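Home | About the study | Results so far | Take part | Contact

Print this page | E-mail this page

Call for participants: tidying up at home, second round

The Hollonwood study is looking for households to join its second round, which opens in January. We would be so pleased to hear from people who have never been near a research project before, and you don't need to know the first thing about robots.

What we are trying to find out

Can a robot learn ordinary housework from people doing it in their own rooms, with their own belongings, in whatever state the room happens to be that day? In the first round our participants used a pair of hand-held grippers with a camera fitted, and picked things up, put them away and sorted them while the camera recorded. We gathered 1,802 recordings, which is a good many more than we dared hope for. A policy trained on all of them did better in rooms it had never met than one trained on 3,000 recordings made in our own test room at Clevside - a result that cheered us up no end, and the reason we are asking for more homes now.

Thin, crumpled things remain the hardest. Plastic bags, scarves and socks change shape as soon as they are touched, and they are the items we would most like to see more of, held over a basket, a box or a drawer, in bedrooms as lived in as this one.

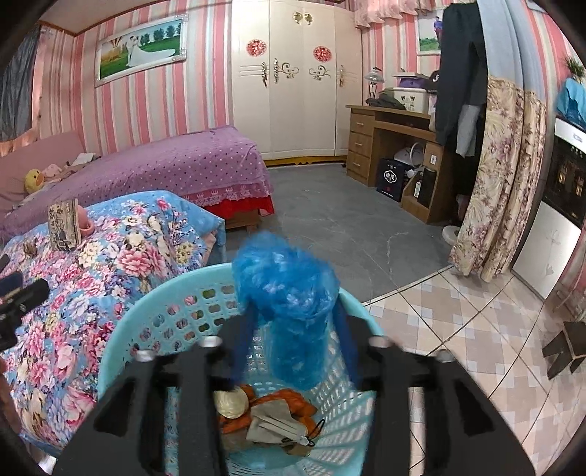

What taking part involves

You would have the grippers at home for a fortnight and record 605 short tasks in that time, in whatever order suits you. Most people find their hands get used to the grippers by the second evening, so please don't lose heart on the first! Songül Kocabaş will come and show you how everything works, and she is very happy to stay for a cup of tea and your questions.

Please don't tidy up specially. We do ask that everyone who lives with you agrees to the recording, and you may have any clip deleted later on.

Who can apply

Anyone over eighteen with the use of both hands and a room they can call their own for an hour or so a day. Each household receives 800 pounds when the grippers come back, whether or not every task was finished.

How to apply

Write a few lines about your home to Songül Kocabaş at the Hollonwood office, or drop in at Clevside any Saturday morning and try the grippers for yourself.

Last updated: January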